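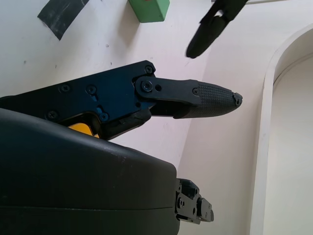
Herel table, white top, after one year

I bought the Herel from Doucette in August last year and paid 179 pounds, delivery included. I wanted a table for writing letters, for sewing, and sometimes for eating when my brother-in-law Wai-kit Shih comes with his family. I am not an expert in furniture, so please take this as the opinion of a normal user.

The assembly took me one evening. The instructions are only drawings, and drawing number four shows the legs from the wrong side. I put two of them in backwards and had to start again. The tool in the bag is too short for a comfortable grip, so I used my own.

The top is what I like most. Tea comes off with a damp cloth, even if it stays there until morning. Turmeric does not – I have a pale yellow ring near one corner and I have tried everything except bleach. Pencil marks are easy to remove, ballpoint takes patience. 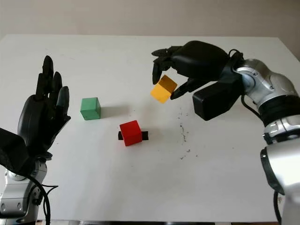 White tabletop by the beige wall, with wooden cubes standing on it.

For sewing it is very good. The fabric slides well and a lost pin is easy to find against the white. My machine is heavy and the table shakes a little when I sew fast. I wrote to Doucette about it, and a lady called Feng-yi Kwan answered the next morning and sent me four rubber feet without charge. They help on tiles. On carpet I feel no difference.

Before this I had a Zikley, which was cheaper and had a drawer. I miss the drawer. But the Zikley top swelled at the edge after one winter near the window, and the Herel stands in the same place and is still flat.

In the evening the lamp reflects strongly in the surface, and I now read in the armchair. If your eyes are sensitive, look at the grey version first.

Four stars from me. I took one away for the drawings.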